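The Cell at the End of the Sorting Hall

22nd May
By the Prenbridge Quarterly staff

The robot at the Skirnitz returns depot starts its day with a cloth. Before anything moves, the technician on the early shift wipes the lens of the small camera at the wrist, then runs the same cloth down both fingers of the gripper. The job takes less than a minute, and it is the first line on a card taped inside the cabinet door.

Skirnitz takes in electrical parts that have come back from repair shops and assembly firms across the region. Some are faulty. Many are fine and were ordered by mistake. The cell, which the staff call Paracha after the street where the depot used to stand, picks parts up one at a time and moves them to the test benches. It handles 238 different part types, and each has its own entry in the cell's library, with a grip width, a closing speed and a limit on force.

The arm itself needs little attention. It is greased on a schedule and otherwise left alone. The fingers are another matter. They are flat plates with squared ends, and everything the cell does depends on where those ends are. If one finger sits a hair further out than its twin, the gripper closes off center and pushes the part sideways before it has hold of it. With a heavy transformer that hardly matters. A light part will turn.

So the fingers are checked every morning against a steel gauge block. The technician closes them on the block, reads the position off the controller and compares it with the number from the day before. If the reading has drifted, both fingers come off, the mounting faces are cleaned, and they go back on with new screws. Old screws are never reused. The depot learned that in April, when a finger worked loose during a night run and the cell stopped with 29 parts still waiting.

Camera calibration comes next. A printed target goes down on the work surface and the arm looks at it from several heights. Yellow was chosen for the surfaces years ago, when the only machine in the hall was a conveyor and the concern was that people should see it. It is not an ideal color for a camera. It is glossy, it picks up scratches, and the overhead lights leave white patches on it that shift as the arm moves. The staff at Skirnitz have tried matte film, which peeled, and a gray paint, which chipped. For now they keep the yellow and set the exposure low.

Most of the skilled time goes into the library. A new part type takes over two hours to enter — longer if it has wires. Wires are the standing problem. They have no fixed shape, they lie wherever they fall, and a finger that comes down on one can drag the whole part across the surface. The rule is to grip the body, keep the fingers clear of the leads, and lift straight up. Circuit boards have a rule of their own. The gripper takes them by the edge, away from tall components, and the approach is slow.
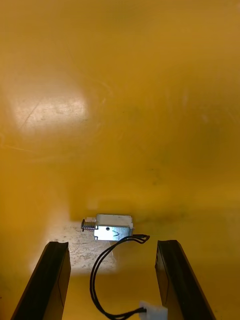 A solenoid with its leads and plug, on the yellow surface. 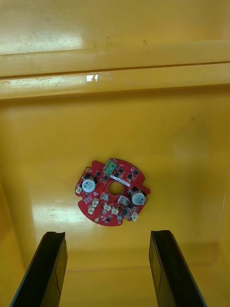

A round board on the floor of a bin, with the fingers open below it.

Once a new entry has been saved, it runs at quarter speed for a full shift before it is released. A technician stays within reach of the stop button and notes each failed grip by hand on a paper sheet. The sheets are kept in a binder, and the binder gets more use than the log files. People write things in it that the controller has no field for, such as which bins have warped or which supplier has changed its packaging.

The depot has ordered a second cell, to be built by Jesau, a small firm that also made the current gripper mounts. It will have the same arm and the same fingers, so that spares can be shared. The one change is a quick-release plate at the wrist, which should cut a finger swap to two minutes. The gauge block will stay, and a second one has been put on the purchase list along with a box of mounting screws.

Related
Prenbridge freight yard reopens its north gate
What happens to a returned power supply
Training on the night shift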